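Porções de feijão: a colher medidora e a balança

O feijão chega cá a casa em sacos grandes e, desde setembro, passo tudo para porções pesadas antes de guardar. Medir só por volume dá erro: o grão não assenta sempre da mesma maneira na colher. A colher serve para dosear, a balança decide.

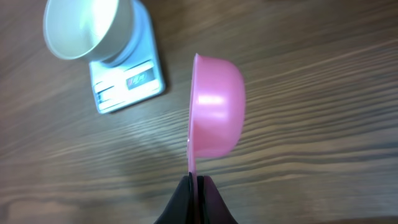
Procedimento

Tara com a taça vazia, depois colheradas até perto do valor, depois grão a grão. A última pesagem deu 1,214 kg no total, dividido em sacos de 67 g para sopa. O resto foi para um frasco Brøndum.

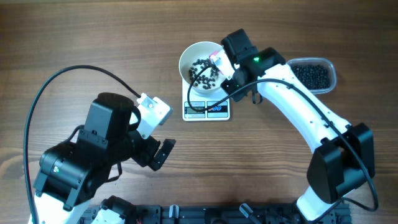
A minha balança antiga, uma Olon, perdia o zero ao fim de poucos minutos – troquei-a por uma Prusov e deixei de repetir pesagens. Continuo a preferir uma mesa de madeira à bancada de pedra, onde os grãos caídos saltam mais longe. Com a taça de feijão pousada na balança, encosto a colher cor-de-rosa à borda e despejo devagar.

Falta testar com lentilhas.

834 visualizações · 2 comentários

Gunhild Hauksdóttir: Pesas antes ou depois de escolher os grãos partidos?

Autor: Depois.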